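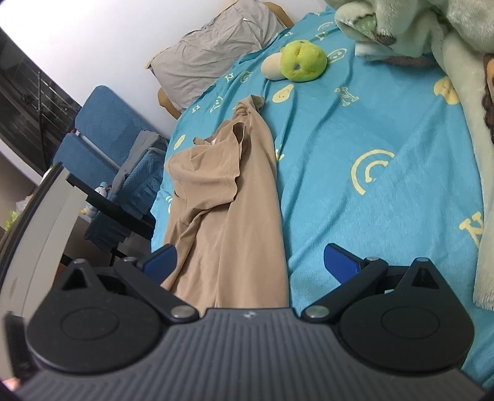

Was ändert sich beim neuen Färbeverfahren von Tulteck?
Die Reaktivfärbung von Baumwolle erfolgt künftig mit reduziertem Salzeinsatz und einer Spülstufe weniger.

Presse > Meldungen > Textilveredlung
Lesezeit: 2 Minuten

Tulteck nimmt im Mai am Standort Trillton eine Färbelinie für Maschenware in Betrieb. Die Anlage verarbeitet 2000 Kilogramm Baumwolle je Schicht. Vorbehandlung und Färbung laufen in derselben Flotte, das Zwischentrocknen entfällt. Die Dosierung der Alkalien regelt eine Steuerung des Zulieferers Redier anhand der Leitfähigkeit. Zum Start stehen Beige- und Brauntöne zur Verfügung.
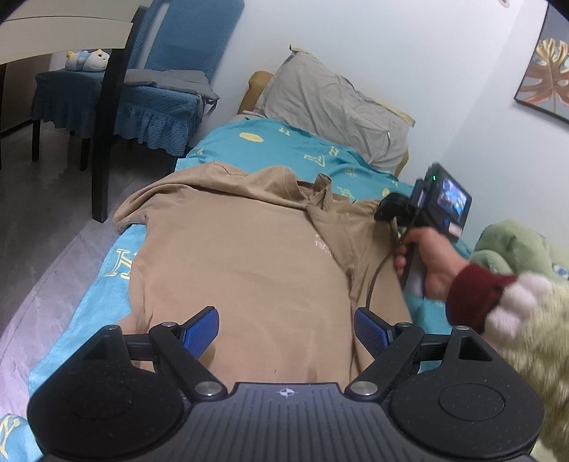 Kurzärmeliges T-Shirt in Camel, flach ausgelegt

„Die Farbtonabweichung zwischen den Partien war im Versuchsbetrieb der kritische Parameter“, erklärt Entwicklungsleiter Edgars Stankevičius. Geprüft wurde nach 50 Haushaltswäschen bei 30 Grad.

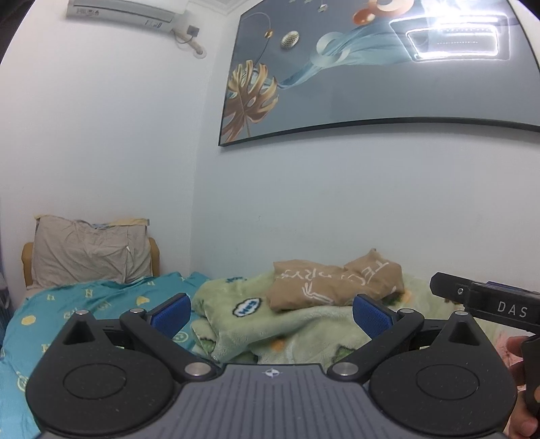
Als zweite Produktgruppe folgt Jersey für Spannbetttücher. Die Ware wird auf Bestellung ab 600 Metern gefärbt und beim Konfektionär Wanyama genäht. Für Betten, die wie auf dem Foto in einer Zimmerecke stehen, erhalten die Laken eine eingewebte Markierung am Kopfende, die das Aufziehen an der Wandseite erleichtert. Muster sind ab Mittwoch lieferbar.

Pressekontakt: Nafula Kariuki, Tulteck, Unternehmenskommunikation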